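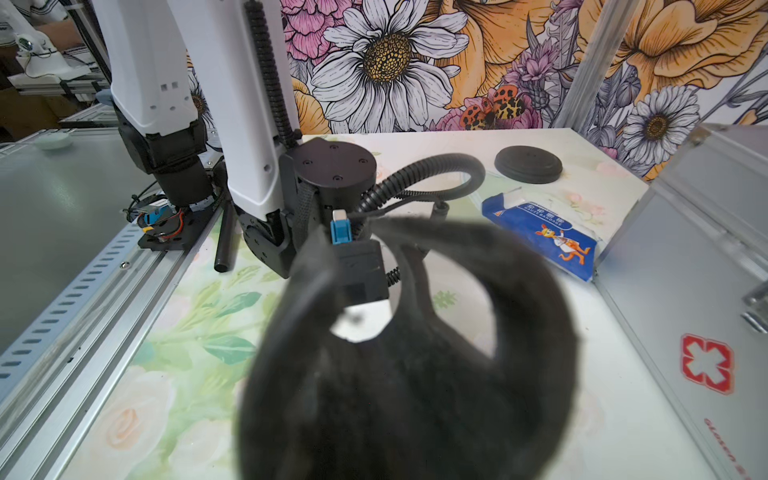
*A green leaf sprig, printed, and the pale tabletop in the long room at Erdem House, Lulley.*

**Leaf-print supper tables are back at Erdem House**

LULLEY – The long room at Erdem House, 103 Gilulel Street, has its supper tables back, and anyone who ate there over the winter with a plate balanced on their knees will be glad to hear it. The monthly neighborhood supper returns to a proper sit-down meal in February, with doors opening at 6 in the evening and food on the tables by 7.

The old tables had served the room for longer than most of its regulars can remember, and they had reached the stage where a full soup pot at one end made people at the other end hold on to their glasses. Two of them went in the fall, one after the other, and the rest were taken out of use soon after. The suppers carried on through December and January all the same, with folding chairs pushed back against the walls and a lot of food that could be eaten with a fork and no knife. There was a very good bean stew in December, by all accounts, and a rice dish in January that people are still asking about.

Replacing the tables took $2000, most of it from the jar by the coat hooks and from a bake sale that ran out of lemon bars before lunch. What was left over went to the part of the project people seem to be talking about most, the green leaf print. It comes from Culent, the small print shop across the street, where the staff drew up several patterns and pinned them in the front window so that anybody walking past could say which one they liked. There was a blue check, a border of wheat and a rather busy one with lemons on it, and each had its loyal supporters. The leaf won comfortably in the end. It is a modest little thing, only a sprig, and the people who wanted it said it would go with any food you cared to set beside it, even beets.

The tabletops were kept pale on purpose. The long room faces north and can feel gloomy by the middle of the afternoon, and the thinking was that a lighter surface would do some of the work the windows can't. It will show every drip of gravy, of course, and there was plenty of talk about that beforehand, some of it quite spirited. Regulars are asked to wipe up spills as they happen, and damp cloths will be kept in a basin near the kitchen door. Hot dishes need a trivet or a folded towel under them. Anyone with a spare trivet at home is warmly invited to bring it along and leave it.

The kitchen will run the way it always has. A main dish and a pot of something for those who don't eat meat are cooked at the house, and everybody else brings a side, a salad or a dessert big enough to share with the neighbors on either side. Past experience suggests that dessert will look after itself and that salad will not, so if you are standing in your own kitchen trying to decide, please think kindly of lettuce. Dishes can be dropped off from 4 in the afternoon. Put a piece of tape on the bottom with your name on it, as there is still a shelf of orphaned casserole dishes from last year – including a very nice oval one with a lid – and they would all like to go home.

There is room for 100 people at the February supper. Places are free but need to be reserved, either on the sheet inside the front door of Erdem House or at the counter at Culent during shop hours. Families with small children may want to ask for the end nearest the kitchen, where there is more space for strollers and a shorter walk to the sink. The side entrance on the alley has no steps and will be unlocked all evening.

People who can stay afterward to dry dishes and stack chairs will be very welcome, and there is usually coffee going until the last pan is put away. The tables themselves are to stay up between suppers from now on, so the homework hour and the afternoon card players will have the use of them as well. The card players had asked, very politely, whether cloths might be kept off the end by the radiator, where the cards slide better on a bare surface, and that has been agreed.

Culent still has the runner-up patterns at the shop for anyone who wants another look. The lemons are behind the counter and the wheat border is back in the window.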